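Perguntas que me fazem sobre o kit Womus

Alugo o kit da Womus para oficinas e pequenas empresas, e as dúvidas que chegam são quase sempre as mesmas. Juntei tudo aqui — se faltar a sua, escreva!

O que vem no kit?
O braço com garra, a base, os cabos e o software Kravets já instalado num portátil. A mesa é por sua conta (de tampo firme, por favor, nada daquelas dobráveis de campismo).

Preciso de saber programar?
Não! Eu também comecei sem saber. O Kravets funciona por blocos que se arrastam, e a primeira tarefa fica pronta numa tarde.

Que objetos posso usar para treinar?
Coisas do dia a dia, de preferência misturadas. Eu adoro organizadores de secretária, porque juntam formas difíceis num espaço apertado.
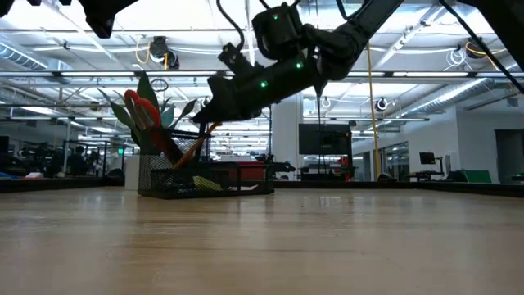
A garra junto ao organizador de rede, com a tesoura de pegas vermelhas lá dentro.

Quanto custa?
175 euros por dia, com um mínimo de 2 dias. A entrega está incluída até 18 km do armazém da Uka; mais longe do que isso, fazemos contas por e-mail.

E se alguma coisa avariar?
Ligue-me a mim ou ao Chia-hao Tsai, que trata das reparações e tem muito mais paciência do que eu. Em janeiro trocámos uma garra no próprio dia.

Serve com o suporte da Virnard?
Serve, mas peça o adaptador quando fizer a reserva — costumo ter poucos e vão-se num instante.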